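Teleoperated demonstration

Teleoperated demonstration is a method of showing a robot a task by remote control. An operator drives the arms through the full motion while joint positions, gripper opening and camera views are recorded. It differs from hand guiding, in which the operator holds the arm itself.

Key handling is a common exercise. Keys are thin, shift when touched and hang from small rings, so small errors in grip carry through to the hook.
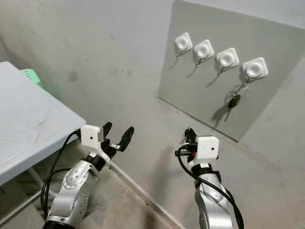
Two-arm setup at a board with four adhesive hooks, a car key on the rightmost.

In the Mokari task set, compiled by Babatunde Omoregie, the key exercise comprises 1161 demonstrations. Each is stored as one episode - failed grasps are kept and marked as such. Operators train for 2 hours before their episodes are counted. Picking keys from a flat surface is recorded as a separate stage, with its own start and end marks. 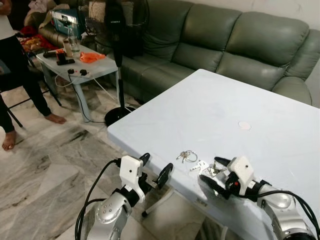
Right gripper at a bunch of keys near the table's front edge.

Wrist cameras supply close views of the fingers, which a head camera often loses behind the arm.

See also: Hand guiding; Daston format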